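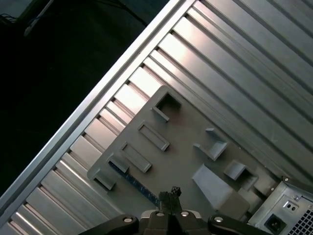 Gray plastic board on a ribbed aluminum surface.

Home News Schools Sports Contact

October
By Chunhua Xie

The new principal at Nalstead Middle School has been on the job 9 weeks and still hasn't unpacked. Boxes on the chairs. We talked standing up.

Zhenhua Qian took over after a rough state review, the one that marked the school down on reading and attendance. Parents were mad. Some still are.

"They have a right to be," Qian said. "I read the report three times the first night. Then I called the bus company."

Why the buses? Kids from the Dredberg side were missing first period, he said, and first period was reading.
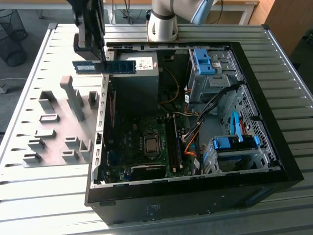
"So we moved reading to ten. That's it. Didn't cost a thing."

Other fixes will cost. He wants five more aides and a longer library day. The district has said yes to three so far. Teachers I spoke to in the hallway like him but are tired, one said she's been to more meetings this fall then all last year.

Qian didn't argue. "Too many meetings, yes. I'm cutting them."

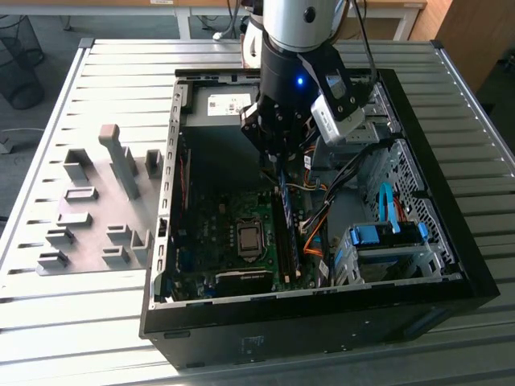 He sent a letter home to 300 families asking what they'd change first. Lunch lines came up a lot. So did homework, too much and too little.

Inspectors are due back in spring. Is he worried?

"Ask me in March," he said, and went off to do bus duty.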